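Last updated 23 August 2020

# Rumby: questions about giving and getting a used phone

Rumby is a small place in Skiltonville where we take in old smartphones, check them and pass them on. I write the answers on this page myself, and English is my second language, so if a sentence is not clear please tell me and I will write it again.

## Giving a phone

### Which phones do you take?

Any smartphone that can still be charged. The age is not so important to us. A cracked back is fine, and a few scratches on the screen are also fine. We do not take phones with a swollen battery. If the back has started to lift or the screen is pushed up on one side, please do not charge it again and do not bring it to us. Call the recycling center and ask them how they want to receive it.

### Do you take tablets or old phones with keys?

Tablets no, not at the moment. Phones with keys we take if the charger comes together with the phone. We have very few of those chargers left, and without one we cannot test anything.

### What must I do before I bring the phone?

1. Copy your photos and your contacts to another place.
2. Sign out of your account on the phone. This is the step most people forget.
3. Turn off the screen lock.
4. Do the factory reset from the settings menu.
5. Take out the SIM card, and the memory card if there is one.

If you do the reset but you do not sign out first, the phone will often ask for your old password when the next person turns it on. Then we must call you, and sometimes you have already forgotten the password, and the phone waits in a box.

### My phone does not turn on. Can I still give it?

Leave it on a charger for one night and try again. If it stays dark, you can bring it for parts. Please say so at the desk and write "parts" on a piece of paper around the phone. We cannot erase a phone that does not turn on, so think about this before you leave it with us.

### Should I leave the case and the screen protector on?

The case: take it off, please. Many marks and bent corners are hidden under a case, and we have to take it off anyway. If it is a nice case, put it in the same bag. The screen protector can stay. We decide later if it is worth keeping.

### How do you check the phones?

We start with the outside. The phones go on the wooden table, and we look at each one from more than one side: with the screen up, with the back up, and also along the edge, where the buttons are. A phone can look perfect from the front and have a dent near the volume button, so the edge deserves a slow look.

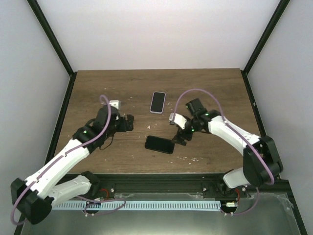
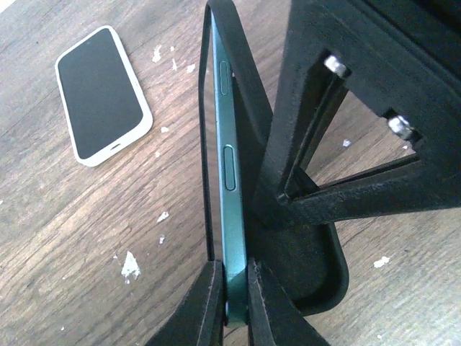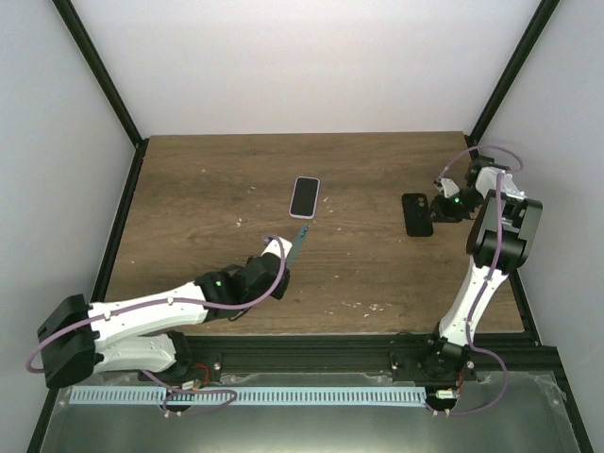

When the outside is done, the phone goes to charge, and then comes the part that takes patience. We press every button several times. We make a call, record a short message and play it back. We open the camera and take one picture with the front and one with the back, then delete both. At the end we look at how fast the battery goes down during a video of 44 minutes. It is always the same video, and I know all the words in it by now.

### How long does it take?

Usually about 4 weeks from the day you bring the phone until it is ready for another person. In February it was slower, as many people had received a new phone for the holidays and the shelves were full.

### Do I get money for my phone?

No. We do not buy phones. You can have a paper with the date and the model if you want one for your own records.

### Can you send me back a phone I gave by mistake?

If it is still with us, yes. Tell us the model, the color and the approximate day. Color helps more than you would think, but please describe the phone and not the case. "The blue one" was once a black phone that had come in a blue case.

## Getting a phone

### Who can ask for one?

Anybody who lives in Skiltonville or in Felness. We do not ask for proof of income. We ask for your name and which phone company you use, so we do not give you a phone that will not work with your SIM card.

### What does it cost?

The phone is free. A new charging cable is 2 dollars, and you do not have to buy it if you have a good one at home. Please do bring your own cable when you come, so we can see if the plug is the right one.

### Can I choose the color or the size?

You can choose among the phones that are ready on that day. There may be many or there may be only one. If size matters for you – small hands, a certain pocket, weak eyes – write it in the request and we will keep it in mind. For color alone we do not keep a phone on the side.

### The phone has scratches. Is it a problem?

For use, no. We write every mark on the card that goes with the phone, so you know before you take it. The words on the card are the following:

- **Light marks:** you see them only when you turn the phone under a lamp.
- **Clear marks:** you see them when you hold the phone in the normal way.
- **Dent:** the metal or plastic is pushed in, usually on a corner.
- **Crack:** we write where it is and how long.

### What battery can I expect?

It is a used battery. If the phone reports its battery health, we write the number on the card. We do not hand out a phone under 78 percent unless the person says it will stay plugged in most of the time, for example as a kitchen radio or an alarm clock.

### What is the Inga sleeve that comes with the phone?

Inga is the name we gave to our felt sleeve. It is sewn from leftover material, so the colors are mixed. It protects the screen from keys and coins in a bag. It does not protect from a fall or from water. You may wash it by hand in cold water and dry it flat.

### How should I clean the phone at home?

Turn it off first. Use a soft cloth with a very small amount of water, and go around the edge with a dry corner of the cloth. For dust in the charging port we use a wooden toothpick, slowly, and never a metal pin. Do not spray anything on the phone directly.

### The phone stopped working after two months. What now?

Bring it back with the card. If we have another one you can exchange it, and if we do not, your name goes on the list.

### Who can I ask if my question is not on this page?

Ask for Yeison Restrepo at the desk, or leave a note with your telephone number. Please write the numbers large. I answer in English or in Spanish, normally the next day.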